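Drying Herbs at Home Without a Dehydrator: Does the Surface Matter?
Final project report, Intro to Food Science
Rhona Rankin
August 8, 2025

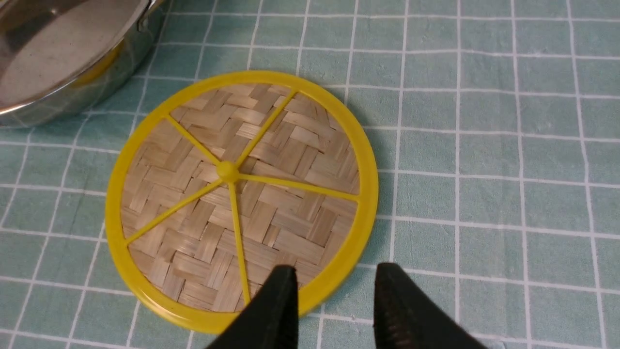

1. Why I picked this

My grandmother dried everything. Mint, oregano, bay, orange peel. Never owned a machine for it. When I asked her how she knew when it was done she said "when it sounds right," which is not something I can put in a methods section but I kept thinking about it. Dried herbs at the store are expensive for what you get and half the time they taste like hay. So the question was pretty simple: if you dry fresh mint at room temp, does it matter what you dry it on?

Original proposal was mint AND basil AND parsley. Cut down to mint. The basil turned black on the practice run in June and the parsley got eaten by a rabbit, so.

2. Background

Drying works by lowering the water available to mold and bacteria. Food science people call this water activity. It isn't quite the same as moisture content — a food can hold a fair amount of water that microbes can't get at, like in jam, where the sugar ties it up. Herbs don't have all that sugar so you pretty much have to get the water out.

Two things are going on when a leaf dries. Water evaporates from the surface, and water from the inside of the leaf moves out to replace it. Early on the first part is the limit, so airflow matters a lot. Later the second part is the limit and a fan doesn't help nearly as much. This is why the last bit of drying takes forever.

Heat speeds up both but it also drives off the oils that make mint smell like mint. That's the tradeoff. Low and slow keeps more flavor but if you go too slow in a humid room you get mold.

A flat solid surface blocks air from the underside of the leaf. A woven or mesh one should let some through. That was my hypothesis: woven faster than solid, and wire rack fastest of all.

3. Materials

Fresh mint, all from the same bed at the Chisholm garden plots, picked the same morning
Woven bamboo tray
Metal baking sheet
Wire cooling rack
Kitchen scale (Flurkus, reads to the gram)
Room thermometer with humidity
Paper towels
Jars with lids

4. Method

Stripped the leaves off the stems. Rinsed, then patted dry with paper towels. Weighed out the same amount for each surface and spread it in one layer, no overlapping, or as little as I could manage. All three went on the same table away from the window. No direct sun, it bleaches the leaves.

Weighed each batch morning and night for 5 days. Turned the leaves by hand after every weighing. Called a batch done when 2 weighings in a row came out the same AND a leaf crumbled when I rubbed it.

At the end everything went in jars, labeled on the bottom so the tasters couldn't see which was which.

5. Results

The wire rack batch was done first, bamboo came in a little behind it, baking sheet last. So the hypothesis mostly held up. The gap between wire and bamboo was smaller than I expected though, and I would not bet much on it with only one batch of each.

The wire rack had a problem I didn't plan for. Once the leaves shrank they fell through the gaps. I put them back but I definitely lost a few, so the final weight on that one reads low. Some of the "faster drying" might just be leaves on the floor.

Baking sheet leaves stuck a bit on the first day and had dark patches on the side facing down. No mold on any batch that I could see.

Taste test: roommates and two people from lab, mint tea, same water, same steep time. Most picked the bamboo batch as strongest. Nobody liked the baking sheet one. I also threw in a cup of store-bought mint tea (Tastis brand) as a comparison and it split the room.

6. What went wrong

Humidity was all over the place. It rained on day two and the weights barely moved, one batch even went UP slightly, probably pulling water back from the air.

The scale only reads whole grams. Dried mint weighs almost nothing. By the end a one gram difference is a big percent of the total and I can't tell real change from rounding. A better scale would fix most of this.

Also I should of run each surface more than once. Ran out of mint.

7. Conclusions

For a kitchen with no dehydrator, something woven or open works better than a solid pan, at least for mint, at least in my apartment. If I had to pick one I'd go with bamboo since the leaves stay put and are easy to tip into a jar.

Next time: repeat batches, a closed cabinet with steady humidity, and try thyme — small leaves, less water to begin with. Would also like to test a paper bag, since that's what the Gitanau gardening handout recommends and I never got around to it.

8. Thanks

Chisholm plots for teh mint. My tasters. Grandma, who was right about the sound.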